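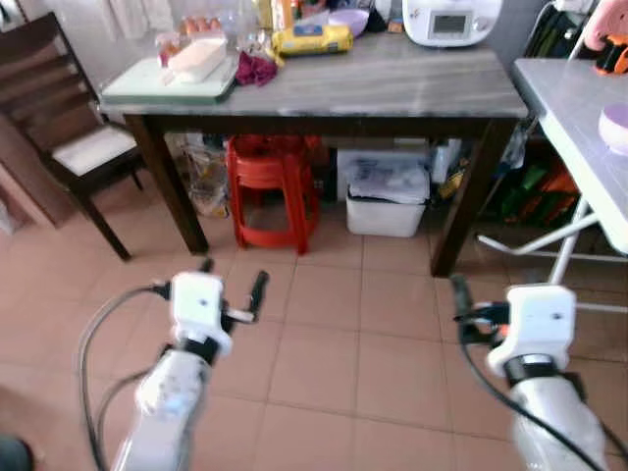 Writing up the gripper cable fault on the Flevano, in pieces, because three people have asked me for it separately. Short version: the left arm dropped its grip signal in the middle of a table-clearing run and the fingers opened on their own. The cable on that side loops out from the gripper and curves back down along the arm. On the right it crosses the front of the arm on a diagonal. The difference in routing matters, and I did not pay it enough attention.

2/ Setup for anyone new. Two arms, parallel grippers, ordinary dining room, ordinary clutter. The task is moving small items between the dining table and the folding table beside it. Teleoperated, with logging on. Operator for this session was Loan Giáp. I was on the logs.

3/ Fault as recorded: left gripper position feedback goes flat for 80 ms, comes back, goes flat again for 700 ms. The driver treats the first gap as noise. On the second it declares the encoder lost and enters its fallback state. The fallback state is "open".

4/ The left gripper was holding a lidded plastic container over the tiles at the time. Container fell. Lid stayed on. No damage to the floor or the arm. Loan hit the stop before I had finished reading the error line.

5/ First suspect was firmware, because we had updated the gripper board the day before. Rolled it back. Same fault, fourth attempt. Rolled it forward again.

6/ Second suspect was the connector at the housing. Reseated it, checked the pins under a loupe, put a meter across it. Fine with the arm still. Fine when wiggled by hand. I spent most of an afternoon on that connector and would like it back.

7/ Aqeel Swati asked whether the dropout followed wrist angle. It did. I plotted feedback validity against wrist roll and every gap sits at the same end of travel. Past that angle the loop runs out of slack and the cable takes the load at the point where it leaves the housing.

8/ Cut the jacket back on the bench. One conductor broken inside its insulation, ends touching most of the time. Pull on it and they part. Relax and they meet. That is why the wiggle test passed: I was wiggling it without tension.

9/ The right cable had no broken conductors, but there is a shiny patch on the jacket from rubbing on the arm. Different problem, slower. Replaced it as well.

10/ Now the part I consider the real fault. A broken wire is going to happen to anything that bends all day. Opening the fingers on lost feedback is a choice somebody made, and it is the default in the Gerka driver we use. It makes sense if your main worry is a trapped finger. It makes less sense with a glass jar in the gripper.

11/ Waltraud Eder's objection, which I take seriously: if you hold on lost feedback, you may be holding a hand. Agreed. So we did not simply flip the default.

12/ What we run as of 2025-08-12:
-- on lost feedback, arm motion stops first
-- gripper current is capped at a low holding value
-- fingers stay where they are until the operator releases them
-- the stop button opens both grippers if held down

13/ The low holding value will let a heavy item slip. We tested with a full bottle and it slid out slowly. I can live with slowly.

14/ Mechanical side: longer service loop, strain relief clamped to the housing, and a roll limit in software 6 degrees short of where the slack ends. Khải Đỗ printed the clamps. The first set cracked at the screw. The second set is thicker and so far intact.

15/ Logging side: the 80 ms gap should have raised a warning. It now does. Going back through old sessions, I found the same short gap in four earlier runs, all on the left arm, all ignored by the driver and by me.

16/ If you run the same gripper: put the wrist at each end of roll, pull gently on the cable where it exits, and watch the feedback while you do it. A continuity check at rest will tell you nothing.

17/ Open item. We still have no count of bend cycles on the cable that failed, so I can't give a replacement interval. The new ones are being logged from zero. I'll post the number when one breaks.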